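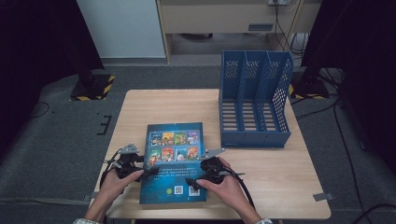
By Rachid Metwally, Gaber Print Services
Apr 15, 2026

ULNESS — Gaber Print Services has put a second coating line into operation at its Ulness plant. The line applies water-based coatings to paper and light board for book covers and retail packaging, and replaces a solvent unit installed at the former Kistau site.

The new line accepts sheets up to 654 mm wide and runs on the same drying section as the first. Changeover between gloss and matte coatings takes 20 minutes. Orders of 100 sheets or more can now be scheduled on either line.

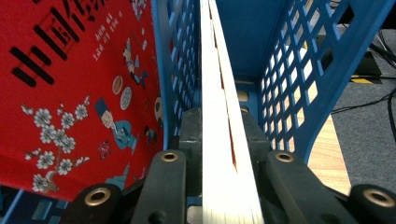

Printed package with plum blossom artwork on a red ground.

"Most of our short-run work is picture books and gift packaging, and both need a coating that holds up to handling," said Darren Catterall, plant manager. "The second line lets us run them in parallel."

Coating grade Fukine 549 is in stock for both lines. A low-odor grade is in testing and will be offered from June — pricing will be issued separately. Existing customer job numbers remain valid and no new artwork files are required.

Press contact: Rachid Metwally, Gaber Print Services, Ulness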